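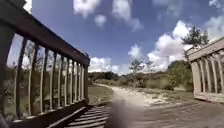
The Flonditz Institute of Movement required every resident to complete a supervised walk before breakfast, and the requirement was set out on page 3 of the handbook, between the rules on footwear and the rules on complaint. Ludger Lindemann had been admitted in May with a stiff hip and a poor opinion of stretching. His plan of exercise named two muscles he had never heard of and one he had believed was a kind of fish. On the first morning he was directed to the wooden footbridge, where he was to place his left hand on the rail, lengthen his spine, and swing the right leg forward and back without turning the pelvis. Past the end of the boards the pale path went on into scrub, under a great deal of blue sky and white cloud, and he was informed that he would not be needing it yet.

Fiction
By the Kernar Review Staff
May

Home | Stories | Essays | Archive | Contact

The instructor, Godoy, kept the record. Each resident was assigned a total of 1,000 repetitions, to be completed before discharge, and each repetition was entered in a green ledger with a mark for quality. Lindemann's early marks were low.

"You are lifting from the back," Godoy said. "The hip flexor is to do the work. Please begin again."

"Does it matter which one does it?"

"It matters to the back."

He began again. By the second week he could feel the muscle as a narrow cord deep in the front of the hip, sullen and then willing. He reported this at the evening review, where it was noted without comment.

On the morning he reached 80 consecutive swings with a satisfactory mark, Godoy closed the ledger and stood aside.

"You may proceed along the path," he said.

"How far?"

"The handbook does not specify a distance."

Lindemann stepped off the boards. The gravel shifted under his shoes, and the hip answered each small correction before he had time to think of it. He had intended to go as far as the first bend and return for breakfast. At the bend he looked back – Godoy was already instructing another resident in the placement of the left hand – and he found that he was not hungry. He went on at an even pace, keeping his pelvis level, as he had been taught.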